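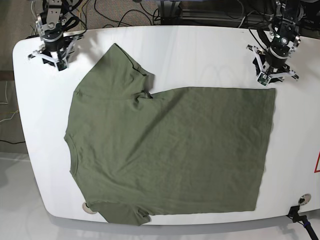 Plingate Robotics Group
Author and maintainer of the Cudine garment set: M. Peixoto, research engineer

3. Collecting the folding demonstrations

3.1 Workstation

All demonstrations were recorded at a single station with a white table and two arms, each ending in a gripper (Figure 1). The operator drives the arms from a second pair of the same build, placed out of sight of the cameras. We started recording in May and kept the table, the arm mounts and the lighting fixed from then on. Software changes were allowed during this time, but any change that altered the timing of the recorded signals meant that the affected episodes were thrown out and recorded again.

Figure 1. A short-sleeved T-shirt laid flat on the table, neckline toward the left edge of the table. The robot's right arm is at the upper left and its left arm at the upper right. Neither gripper is touching the shirt.

Throughout the paper, "left" and "right" refer to the robot when we speak of arms and to the image when we speak of the table. The two do not match in the overhead view, and an early version of our labeling tool mixed them up. The labels released with this paper have been corrected.

3.2 Starting states

Each episode begins with one garment on the table and both grippers open and clear of the cloth. We used two kinds of starting state. In a flat start, the operator spreads the garment by hand and smooths it with one pass of the palm. Small wrinkles are left in place, and a sleeve may hang slightly past the edge of the table. In a loose start, the garment is dropped from just above the table and left as it falls.

Flat starts were meant to teach the order of the folds, and loose starts to teach the arms how to find an edge they can grip. In our first trials we recorded only flat starts with the neckline pointing away from the robot. A policy trained on those episodes did well on that layout and failed on nearly everything else. It would reach for the place where a sleeve had been in training, close on bare table and carry on with the fold. After that we turned the garment between episodes, so that the neckline faces each side of the table equally often.

3.3 Episodes

The set holds 330 episodes. They were recorded by 5 operators, all of whom had practiced on a towel before touching a shirt. An episode ends when the operator presses a foot pedal, or after a fixed time limit. Operators were told to fold the shirt the way they would at home, with one restriction: both sleeves go in before the body is folded. Without this rule the order varied from person to person, and the policy tended to switch from one order to another halfway through.

We kept episodes in which a grip slipped and the operator went back for it. These make the set less tidy, but policies trained without them had no way to recover from a missed grasp. We removed episodes in which the garment fell off the table, a camera dropped images, or the operator stopped to talk. Removed episodes are not counted in the total given above.

3.4 Recorded signals

For each time step we store the joint positions of both arms, the commanded positions, the gripper openings and the camera images. Commands and measured positions are stored separately. They differ most when a gripper presses on the table to get under a hem, and we found the commanded value to be the more useful training target - the measured one hides how hard the operator was pushing.

Images are stored at full size and scaled down at training time. We did not crop them to the table. Cables and parts of the floor are visible behind it in some views, and we left them in, as the policy sees the same background when it runs.

3.5 Labels

Each episode carries a garment type, a starting state, a neckline direction and a final grade. Grades were given by two people who had not recorded the episode, using the last image only. Where they disagreed, the lower grade was kept. We do not use the grade to filter the training data in the main experiments; the effect of doing so is reported in Section 5, along with the comparison against the Burnivon baseline.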